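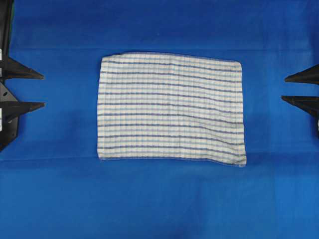
Proofing Dinner Rolls Under a Dish Towel

A dish towel keeps the surface of yeast dough from drying during the second rise. Dry dough forms a skin, and the skin tears in the oven. The method below is for one pan of soft rolls made with 500 g of bread flour.

Before you start

The dough should have finished its first rise and doubled in size. Use a smooth, flat-weave towel. Terry cloth sheds lint and sticks. Wash the towel without fabric softener, which leaves a scent that the dough picks up.

Step 1. Divide the dough

Turn the dough out onto an unfloured counter. Press it flat to remove large gas pockets. Cut it into 8 equal pieces and check each one on a scale. Pieces that differ by more than a few grams will bake unevenly.

Step 2. Shape

Pull the edges of each piece to the middle and pinch. Turn it seam side down and roll it under a cupped hand until the top is tight. Place the rolls in a greased square pan with a finger's width between them.

Step 3. Cover

Wet the towel with cool water and wring it out hard. It should feel damp and leave no drops on the counter. Lay it over the rim of the pan so that it spans the gap without touching the rolls. If the pan is shallow, dust the tops with flour first.

Step 4. Proof

Leave the pan at 22 °C, out of drafts. Start checking after 45 minutes. Press a floured fingertip into the side of one roll:

Springs back at once: underproofed, wait 10 minutes and test again.
Springs back slowly and leaves a small dent: ready.
Does not spring back: overproofed, bake immediately.

Re-dampen the towel if the edges dry out.

Step 5. Bake

Remove the towel, brush the rolls with milk, and bake at 190 °C until the center of a middle roll reads 97 °C on a probe thermometer. Cool in the pan for five minutes, then move to a rack.

Text by Muammer Gündoğdu. Updated Dec 1, 2023: weights changed from cups to grams.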